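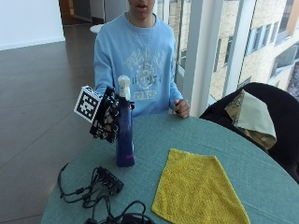

Home | Visits | Reviews | Shop Notes | About | Contact

A Day at the Plurkar Glove Open House

I have wanted to get my hands into one of these gloves ever since Zanitz started listing them in their catalog last year, so when the invitation to the May open house came through our maker group I said yes before I had even checked the train times. Two of us went, me and Kirstin Yule, who teaches the evening electronics class and has far more patience with cables than I do.

Plurkar has the second floor of the old Crichton building, up a staircase that is steeper than it needs to be. Coffee on the landing, name stickers, a bowl of those hard mints. Geetha Thampi met everybody at the door and got us moving pretty quickly. She runs the glove side of the company and she is a wonderful explainer, the kind who lets you ask the same thing three different ways and answers it better each time.

The product is a kit called Sonar. (No, it has nothing to do with sound. I asked. The name was left over from an older project and they liked it.) You get one sensor glove, left or right, a printed marker cube that mounts on the back of the hand, a small hub, the cables, and the software. You put the glove on, do some ordinary job with your hand, and a fixed camera follows the cube to work out where your hand is and how it is turned, while the glove itself records what your fingers are doing. The two get stitched together into one recording, and that recording is what you use to teach a robot hand the same job. The other hand can stay bare, so you can hold a towel still or steady the table without thinking about it.

What I loved is how plain the jobs are. Pick up a spray bottle by the neck. Set it down again. Fold a towel, unfold it, move it over a bit. Geetha said people always arrive expecting something flashy, and then half an hour later they are completely absorbed in whether a thumb went around the front or the back of a bottle. She is right! I spent ages on that bottle. A tall thin one is much trickier than a mug, because your fingers overlap behind it and the camera loses sight of some of them, and that is the moment when the glove really earns its keep. You could watch the hand on the screen keep its grip while the camera view had almost nothing to go on.

Getting set up took me longer than it should have. You sit down, pull the glove on, do up the strap, and then run through a set of poses: flat hand, fist, thumb to each finger, and a slow roll of the wrist. There are 18 poses in all and the software will not let you skip any. Fatos Dumitrescu, who wrote that part, sat with me while I did it and told me to stop being so careful. If you make stiff, perfect poses, the calibration fits a stiff, perfect hand, and then you start moving like a normal person and it drifts. I did it a second time, sloppier, and it was clearly better.

After that you get 30 seconds per recording by default. You can change it, but I would leave it alone. Short takes are easy to throw away, and you will throw plenty away.

Some things I wrote down while they were fresh:

The glove is warmer than I expected. Fine for twenty minutes or so, then I wanted a break.

The cables want to be everywhere. Kirstin's first remark on sitting down was that the hub should clamp under the table, and Fatos said a bracket is on his list. In the meantime, push everything over to the side of the gloved hand and leave yourself some slack.

Keep the cube facing the camera as much as you can. If you turn your palm up, it goes out of view and the software shows a yellow bar. A few dropouts are filled in for you. A long one ruins the take.

A tablecloth in one plain color makes a nicer recording to look back through than a bare shiny top. It also stops things from sliding.

Sizing is my one real complaint. The medium was snug on me and loose on Kirstin at the fingertips, and a loose fingertip means a soft pinch in the data. A small is coming, but Geetha would not give a date for it, and I respect that.

After lunch (very good dumplings, thank you to whoever ordered them) Ngozi Oyewole showed us what happens to the recordings once they are made. Her team had collected 3000 takes of small household jobs, and she let us scroll through them on the big monitor. I could have stayed there all afternoon. Everyone picks up a bottle differently. Some people go in from above, some from the side, one person used two fingers and got away with it. Ngozi keeps the clumsy ones too, as long as the job got done, and she had a lot to say about why. My notes turn into scribbles at this point, but the gist was that a robot trained only on tidy grabs has no idea what to do when the bottle starts to tip.

Would I buy one? For our group, I think we should rent first. Zanitz does a monthly rental that includes the hub and a spare cube, and Skye Pringle at their desk told me you can swap glove sizes once during the rental at no charge. If you already have a camera on a solid mount and a robot hand to teach, I would go ahead and ask for a demo.

Kirstin wants to try it on soldering. We talked about it the whole train ride home.

Back to top | Contact the editors | Copyright, all rights reserved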